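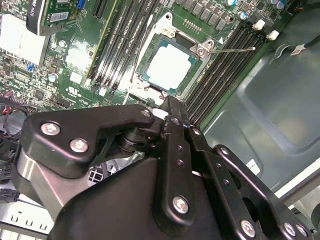 Wrist view, CPU cell. Retention frame open, processor in the socket, gripper below it.

**1/** Write-up of the socket fault on our board service cell, since several people asked after I mentioned it in September. Short version: the arm pushed on a CPU socket with more force than it should have, the software said everything was fine, and the force limit we trusted was being reset by a tool change.

**2/** Background. The cell opens used workstations and handles the processor: lift the lever, tilt the retention frame, take the part out or put one in, close up. One arm, two-finger gripper, wrist camera, force-torque sensor between flange and gripper. Task scripts run on Gitent, which is our in-house sequencer. Manju Thakur owns the cell. I own the motion code.

**3/** The socket is the worst place on the board to make a mistake. On the boards we handle, the contacts are in the socket and the processor has flat pads. A contact that gets pushed sideways does not come back to where it was. You can comb one with a needle under a microscope. You can't comb forty.

**4/** What happened: cycle 246 of an overnight run. Insert step. The arm came down with the processor, met the socket early, and kept going. The move ended with a status of DONE. The next step, close frame, failed on lever position and the cell stopped itself.

**5/** So the stop that saved us was the lever check, one step late. The insert step had its own guard and the guard didn't fire. That is the fault. The bent contacts are just how we found out.

**6/** Insert guard, as written: stop if vertical force goes over 20 N during the last part of the descent. Placing the processor needs almost nothing. It should drop in under its own weight once it's released. 20 N was already generous and I'd argue for lower now.

**7/** Force log for cycle 246: climbs past 20 N, keeps climbing, flattens when the arm reaches the commanded height. No guard event. I assumed a dropped message between sensor and controller and spent most of a day on that. Wrong. Every sample arrived, on time, in order.

**8/** Gaurav Rajput found it by reading the controller's parameter dump instead of ours. Gitent believed the limit was 20 N. The controller was holding 200 N. That is the default for a tool with no profile.

**9/** Why: we have 2 tool profiles on this arm, one for the gripper with standard fingers and one with the narrow fingers we use near the memory slots. Switching profiles clears all the limits on the controller and loads defaults. Gitent sends its limits once, at task start. It did not send them again after a switch.

**10/** For months that didn't matter. The switch happened before task start, limits went in afterward, all good. Then we added a mid-task switch so the arm could clear a cable that sat too close to the slots. From that release on, every insert that followed a switch ran at 200 N.

**11/** Which means plenty of inserts ran with no useful guard, and looked perfect. A guard that isn't loaded behaves exactly like a guard that never has a reason to fire. We had no test that could tell the two apart.

**12/** Second half of the question: why did it meet the socket early? Pose error. The socket pose comes from the wrist camera, taken with the frame already open. Bare metal around the socket and a bright heat spreader don't do an edge finder any favors.

**13/** On 246 the fit locked onto a reflection along the retention frame and put the socket off to one side and slightly rotated. Residual was inside tolerance. The tolerance was set on matte test boards under diffuse light, by me.

**14/** To be clear about ranking: the pose error is ordinary. Vision is wrong sometimes and the force guard exists for that case. If I could only fix one of the two it would be the guard.

**15/** Fixes, guard side:

- Limits are sent after every profile switch, and read back from the controller.
- Read-back mismatch is a hard stop. No retry, no warning level.
- The no-profile default on the controller is now 20 N. If we lose a setting, we lose it in the slow direction.
- The insert step refuses to start unless the read-back happened after the last switch.

**16/** Fixes, vision side: two exposures per pose, one short enough that the heat spreader doesn't wash out. The fits have to agree. If they don't, the arm backs off and asks for a person. It asks more often than I'd like.

**17/** New test, and the one I should have written at the start: the arm presses on a load cell at the beginning of every shift, on purpose, with each profile, and the guard has to fire. If it doesn't, the cell stays locked. It costs a little cycle time and Manju has stopped complaining about it.

**18/** Things we looked at and ruled out: finger slip, sensor drift, thermal growth in the fixture, a bad lever. The sensor was zeroed before the run and read within spec after it. The Stovus fixture checked out flat. I'd blamed the fixture in the first report, so that has been corrected.

**19/** Someone will ask about people. The cell is fenced and the gate interlock is wired separately, so it doesn't go through Gitent or the tool profile. We tested it anyway after this, in both profiles, and it tripped each time. The force limit was never meant to protect anyone's hands and it should not be used that way.

**20/** Damage: one board scrapped, one processor with marked pads that went to the training bin. The board was from a Pandey lot, and they were decent about it once they'd seen the force trace.

**21/** Status as of February 28, 2025: all guard fixes are live. The two-exposure fit is live on this cell only. Wundow has the same sequencer on their line and got the patch and the load cell procedure from us. They found the same behavior on their controller when they checked.

**22/** If you run anything with switchable tool profiles, go read the limits off the controller right after a switch. From the controller, not from your own config file. It takes five minutes.

**23/** Reply to a few DMs: no, I can't share the Gitent source. Yes, I can share the load cell script, it's short and ugly. The force trace needs Pandey's okay first and I've asked.

**24/** Correction to 9: the narrow finger profile also changes the tool center point, and that does survive the switch. Only the limits are cleared. Gaurav pointed this out.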